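The Library at Nyaga

The night before the drawings went in, we had everything on the kitchen table except the one thing we needed, and that was a way into the building. 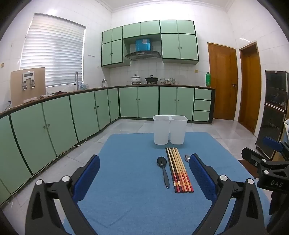
It wants a door you could find in the rain, my aunt said, and went back to her crossword.

I have thought about that remark more than anything I was taught in five years of architecture school. We had a roof by then, a glorious roof, folded like a paper dart and resting on so few columns that the engineer at Stuvby had rung up twice to ask if a page was missing. We had a reading room with a north light so even you could have threaded a needle in any corner of it. We had a stair that turned once, slowly, round a living birch. And people were going to get into all this through a gap between the bin store and the bicycle racks, and I hadn't noticed, and neither had my partner, who was lying on the floor with a scale rule on his forehead.

'She's right,' he said from down there.

'I know she's right.'

'How long have we got?'

It was twenty past nine. The competition closed at noon the following day, a Friday, and the boards had to be on the first train.

You should know about the site, because I was in love with it and still am. Nyaga is a town built on a slope so steep that the postman goes up on one side of the street and comes down on the other, and the plot they had given over to the library was a ledge halfway up where a sawmill used to be. From the lower road you saw only its retaining wall, sixty-eight metres of rough stone with ferns growing out of it. From the upper road you saw only whatever roof you chose to put there. Every other team, we were sure of it, would come in from the top. It was level, it was easy, there was a bus stop. We had done the same.

My partner got up off the floor and unrolled the section, the long one, and held it against the fridge with his elbows. I stood back as far as the hall. There was the upper road, there was our dart of a roof, there was the reading room with its little ink people bent over their little ink books. And there at the bottom was the wall, which we had drawn beautifully, stone by stone, and then ignored.

'Where do you stand when it rains in Nyaga?' I said.

He looked at me. We had been there in January, the two of us, in sleet, without a hat between us, and we had run the whole length of the lower road looking for anything that stuck out. A porch, a balcony, a tree! In the end we had pressed ourselves flat against the old wall, where the top course leaned over by the width of a hand, and found an old man already there with his shopping. He had moved up to make room. He had done it without a word, as if that were what the wall was for.

'Oh,' said my partner.

I can't tell you how happy the next few hours were. I know there are people who think of buildings as heavy, settled things, but there's a moment when they will go anywhere you push them, and it is the best feeling I know. We cut into the wall. We made an opening as wide as a barn's and set it so deep that a school class could wait inside it without getting a sleeve wet. We put a bench in, a long one, stone like the rest, with the heating pipes run underneath, and we drew a lamp over it that would stay on all night. Behind the bench came the door itself, oak, low enough that you would feel it pass over your head, and behind the door were fifty-three steps straight up through the rock with a strip of sky at the top.

'That's too many steps,' said my aunt, who had been counting them with her pencil.

So there was a lift, and we gave it a window, and then we gave it a seat as well. After that the stair had to have landings, and the landings had to have shelves, and the first books you came to were nearly down at the street. I remember my partner laughing out loud as he drew them in. The roof, poor thing, got smaller and smaller. By midnight it had lost its folds. By two it was a plain pitched roof with slates on it, and the man from Stuvby, when we rang him at that dreadful hour, said it was the first thing of ours he had understood at a glance.

My aunt went up to bed somewhere in the middle of this. She had finished all of the crossword but one clue, and she left the newspaper on the worktop with the answer space ringed, in case either of us was clever at rivers.

The big printer at Plotorer, the copy shop by the station, opened at six. We were on the step when the shutter went up, with the rolls under our coats. It was pouring. There was no porch at all, only a flat pane of glass and a letterbox, and the two of us stood there dripping and grinning at it like fools, moving our hands through the air to show each other how far the lintel ought to come out.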